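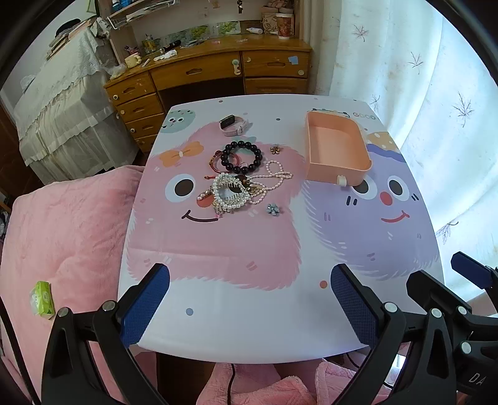 I drove 22 miles out to the Stullateck open day on 21 July 2018 mostly because my sister-in-law had a spare ticket, and I'm so glad I did! I'd pictured a lot of slides and a lukewarm coffee. The coffee was lukewarm, sure, but there were hardly any slides and they let us get our hands on nearly everything.

Check-in was at the Tredlow building, which has the worst parking lot I've ever been in (go around the back, there's gravel there and you won't get boxed in). Naveed Soomro met our group at the door. He runs the home tasks side and he talks fast, so stay near the front if you go. Our first stop was the Salcedo arm, the big one, stacking crates behind a fence. Fine, loud, kids loved it. I got bored after four crates.

What I'd come for without knowing it was the tidying-up demo. It's set up like somebody's bedroom, pink fluffy blanket on the bed and everything, with a little square table in a cartoon tablecloth, and on the table a big messy heap of jewelry. Pearls, a loop of big dark beads, a smartwatch with a pale pink band, a hair claw with pearls all over it. It looked so much like my own dresser that I laughed out loud. The job is to get the pile into a peach plastic tray, piece by piece, and you do it with a gripper you hold yourself! Two fingers with blue textured pads on them, and you reach in and pinch. The recordings of people doing it go toward teaching a robot arm the same job later on.

So I had a turn. Oh boy. The watch was easy, I got it on the first try and felt very smug. Then I went for the pearl strand and lifted the hair claw along with it, plus a cord bracelet, and the whole lot swung around like a mobile. Zubaida Rajput was helping at that station and she told me to set it down and start again from one end of the strand, and not to shake it (I had been shaking it). I got the pearls in on my third go. The one I really struggled with was a tiny pale blue flower brooch. It sits so flat that the fingers kept closing over the top of it. I gave up on that one and handed the gripper to the man behind me, who dropped it in the tray like it was nothing. Grr.

I asked Zubaida how many of these they've done and she said 743 jewelry runs so far, with 1045 as the target by the end of August. They rearrange the heap between turns so it's a different tangle for everybody.

After that there was a talk in the Clotberg room about warehouse carts, and I'll admit I spent most of it thinking about that brooch. The Q&A was good though. A boy of maybe ten asked whether the robot gets to keep anything it picks up, and Naveed said he'd have to check the contract.

If you're going to the next one, wear flat shoes, eat before you come (the snack table was pretzels and more pretzels), and get in line for the bedroom station early. By the time we left, it went all the way back to the stairs. I'm already signed up for the next date and I want another crack at that brooch.

Recent posts
Two rainy days at the county fair
The button museum, finally
A tour of the bread factory (bring a sweater)
My favorite rest stops, updated

Contact me | Copyright 2018, all rights reserved | Back to top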